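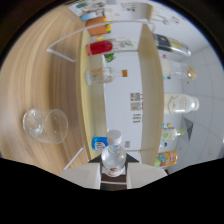

Unit 6. Chore readiness: transparent containers and pouring

Pouring a drink is often used as an entry-level household task because the steps are easy to state. The robot locates a bottle, grasps it, locates a glass, and transfers liquid without spilling. Each step hides a condition that the short statement leaves out. A clear glass lying on its side on a wooden table, with a clear plastic bottle held in a two-finger gripper beside it, already breaks two of them: the glass must be set upright before anything is poured, and the bottle has a screw cap on. A planner that assumes an upright glass and an open bottle has no valid first action.

6.1 Perception

Depth sensors that project infrared light return poor data on clear glass and thin plastic. The light passes through or reflects away, and the depth map shows the table behind the object. Common workarounds are listed in order of cost.
Learned depth completion from color images.
Multiple views from a wrist camera.
Contact probing with a force limit.

Background matters as well. Straight wood grain seen through a glass bends at the wall of the glass, and some networks pick up this cue. Shelves of mixed bottles and cans add candidate objects and increase the rate of false matches.

6.2 Manipulation

Removing a screw cap requires one hand to hold the body while the other turns. A single arm needs a fixture. Thin bottles deform under grip force, and the level of the liquid rises when they do. Force control is therefore needed before the cap comes off, and again during the pour.

Setting a glass upright is a regrasp problem. The usual approach is to grip near the base, rotate 90 degrees at the wrist, and lower until contact. Check for collision between the fingers and the table.

6.3 Reading the results

The Cullitero lab exercise logs 1059 attempts on the full sequence. Trials in the Musside set begin with the glass upright and the cap removed, so the two success rates can't be compared directly. The Alcaraz protocol asks for at least 200 trials per object and a written start state for each.

Working position for this course: pouring from an open bottle into an upright glass is feasible in a prepared station. The same chore from an arbitrary start state, in an ordinary kitchen, should be treated as unsolved.

Exercise. Write the preconditions for each step of the sequence and mark those a single arm cannot meet without a fixture.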